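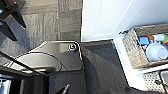

The flooring went down at the Clumudow tool and kitchen library in January, and I have been itching to write about it ever since, partly because I spent so many evenings on my knees beside it. If you borrowed anything from us last winter you'll remember the old floor, a brown sheet vinyl that had lifted near the front counter and caught every trolley wheel that went over it. We've gone with carpet tiles, medium grey and a darker grey mixed together so you get a patchwork of squares, and they run over toward the white cabinet doors with the recessed panels that so many of you have asked me about. I like the two together more than I expected to. The grain in the tiles shows up nicely when the lights are on, and the white bounces a lot of that light back into what used to be a pretty gloomy end of the room.

So, the news. The back room reopens to borrowers this month, with the same hours as before plus one extra evening until 8 p.m., and the small appliances are moving in there for good. That means the pasta machines, the preserving pans, the big stand mixer (yes, it's back from repair!) and all the cake tins will live behind those doors. The hand tools stay out front where they've always been.

We bought the tiles from Sarkar, who had an end-of-line batch left over from an office job and let us have them for $700 delivered. I'd been quoted a good deal more for new vinyl, and I was getting ready to come back to members with my hand out again, so that phone call made my week. The batch was a bit of a jumble when it arrived. Some boxes were all one shade and some were all the other, and we opened the lot and shuffled them before a single one went down. A few of us wanted a proper checkerboard and a few wanted them random. Random won, mostly on the grounds that it was getting late.

Laying them took 3 evenings, which is one more than I'd promised. The first went entirely on scraping up old glue. If anybody is thinking of doing this at home, please borrow the long-handled scraper from us and not the short one, my back is still complaining. The second evening was the good one, all the whole tiles down the middle of the room, and it went so fast I started to think I'd missed my calling. Then came the edges. Every tile along the wall needed cutting, the wall is nowhere near straight, and the doorway has a little jog in it that took me four goes with a cardboard template.

The cabinets are a separate story. They came out of a kitchen on Avammont Street that was being pulled apart, and the owners offered them to us if we could collect them that weekend. We could, just. They were cream when we got them, with brass knobs that had gone a funny colour, and they've had two coats of primer and two of white since then. I did worry they'd look too much like a kitchen showroom. Now I think it helps - you walk in looking for a pudding basin and you know straight away which direction to head.

There's more than 80 items going in, and I've been working out the order with the lending book open beside me. Things that go out every week are at waist height. The heavy stuff is at the bottom, so you won't be lifting a cast iron pot down off a shelf above your head any more. Seldom-borrowed things are up top, which at the moment means the fondue sets (we own three, please, somebody have a fondue party) and the fish kettle.

Labels are still to come. We're using the Gramari catalogue for the kitchen things as well as the tools now, so every item gets a number and a matching one on the shelf where it belongs. If you have one of our older yellow borrowing cards it will still work, but bring it to the counter next time you're in and we'll swap it over. It takes a minute or two.

A few practical bits. The side door will be the way in to the back room during the day, and the ramp is being kept clear, so please don't leave bikes against the rail. Muddy boots are fine on the front mat but I'd be grateful if you'd take them off before you go through, at least while the carpet is new and I'm still precious about it. We kept 6 spare tiles, and they're stacked under the counter for the day someone drops a jar of beetroot. Any single tile can be lifted and replaced, so don't panic if it's you. Just tell whoever is on the desk.

Loans already booked for the month aren't affected. If you reserved a preserving pan, it'll be waiting for you in the back room under your name, lid included this time.

We're also after a few things to fill gaps on the new shelves: a decent set of scales, a slow cooker in working order with its lid, and muffin trays that haven't rusted. No more bread makers, thank you, we have plenty. Drop anything off at the counter during opening hours and please don't leave it on the step, as last month's waffle iron got rained on all night.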